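# 数据采集小组会议纪要

日期：2019-07-27
地点：Gosmont 楼二层小会议室
出席：采集组、标注组、训练组各组员，Wouters 方面一位代表（电话参加）
缺席：Skatar 供货联系人（已事先请假）
记录：采集组

说明：本纪要用中文写，因为大部分同事读中文比较快。中文不是记录人的母语，如果有的句子不够清楚，请直接在共享文件里改，不必先问我。

## 1. 上次纪要的确认

上次纪要通过，有一处修改：第三条里写的"全部片段"应改为"全部已检查的片段"。训练组认为这两个说法差别很大，大家同意。

## 2. 采集进度

Erkness 项目的目标是 3,000 个可用的示范片段，内容是手机的抓取、放置和换位。本周新增 230 个，这个数字是检查以后的，不包括被退回的。

被退回的片段有 19 个。退回原因主要有下面几种：

- 操作员在片段开始以前已经移动了手臂，所以起始姿态不对；
- 夹爪闭合以后停的时间太长，训练组担心模型会学到这个停顿；
- 任务文字和实际动作不一致，例如文字写"放到左边的支架"，动作却放到了右边。

第三种情况讨论得比较久。标注组觉得"左边"和"右边"这两个词本身有问题，因为操作员坐的方向和手腕相机的方向不一样。从操作员看是左，从画面看可能是右，也可能是上。会议决定：以后任务文字里的左右，一律以操作员座位为准。已经写好的文字由标注组重新看一遍，不要求一次做完。

## 3. 操作员的安排

上午和下午的片段质量有区别，下午比较差。有组员提议每人连续操作不超过 50 个片段，然后换人。另外一位组员反对，理由是换人要重新调座椅和手柄，也花时间，而且每个人的手法不同，一天里换得太多，数据会很杂。

训练组回答，手法不同对训练没有坏处，他们甚至希望有更多的不同。他们真正不希望的，是同一个人在疲劳的时候把动作做得越来越短，最后省略了抬高的那一步。会议同意先按 50 个试行，下次会议再看结果。

新操作员的练习片段不要放进正式文件夹。一月份发生过一次混在一起的情况，后来花了很多时间才分开。练习文件夹已经建立，名字里有"练习"两个字，请大家使用。

## 4. 支架和夹具

Skatar 的第二批支架还没有到。对方邮件说已经发出，但没有给运单号码。采集组继续用现有的支架，并且再写一封邮件询问。

夹爪指尖的软垫有磨损，采集组已经换了一副。换之前和换之后的片段请分开记录批次，训练组想比较一下抓取力有没有变化。旧软垫先不要扔。

## 5. 场景的变化程度

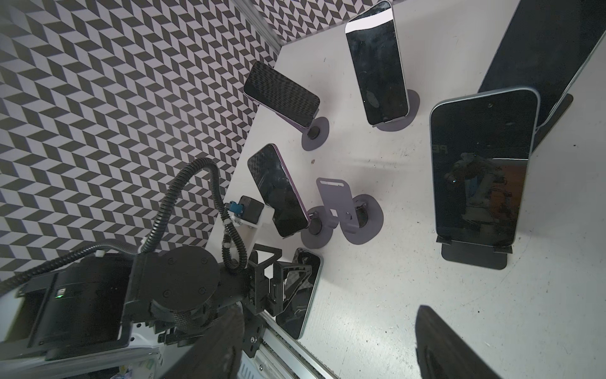 训练组提出，现在的模型对目标位置的判断太依赖背景，换一面墙，成功率就下降。他们希望采集组多改变桌面的布置，同时保留一部分困难的情况，不要把它们都整理掉。大家对照手腕相机的画面讨论了反光的问题：黑色的手机屏幕里映出了旁边墙面的黑白人字花纹，右边那部大手机的屏幕里还映出灰色的机械臂。标注组问，这样的片段算不算不合格。训练组的意见是算合格，屏幕反光在真实使用中一定会遇到，模型应该学会不把倒影当作物体。空的支架也同样要保留，它正好可以作为"放置"任务的目标。以后每一种布置里，至少留一个空支架，其他支架的朝向可以随意一些，不必都对着同一个方向。

Wouters 方面的代表问，花纹墙面是否需要换成单色的。会议认为现在不换，等 Erkness 第一轮训练有了结果再决定。如果换，也只换一部分场景，这样可以比较。

平板电脑是否作为抓取目标，没有得到一致意见。它比手机大很多，现在的夹爪开口可能不够。这次先只把它当作背景物体，任务文字里不要提到它。

## 6. 文件和命名

文件名里的批次号和表格里的批次号有时候不同，原因是有人手工修改文件名。请不要再手工修改。如果发现错误，在表格的备注栏写明，由标注组统一处理。

存储空间目前够用。深度图像是否继续保存，训练组还没有答复，在答复以前照旧保存。

## 7. 待办事项

- 标注组：重新检查任务文字里的左右，从最近的批次开始。
- 采集组：向 Skatar 询问支架的运单号码；在每天的记录表里加一栏"空支架位置"。
- 采集组：试行操作员换班的办法，并记下每次换班的时间。
- 训练组：答复深度图像的问题；比较新旧软垫的片段。
- Wouters 代表：把他们那边用过的布置清单发给采集组参考，中文或英文都可以。

## 8. 其他

小会议室的投影仪颜色偏黄，看相机画面不太方便，下次会议改在采集间隔壁的房间开。时间另行通知。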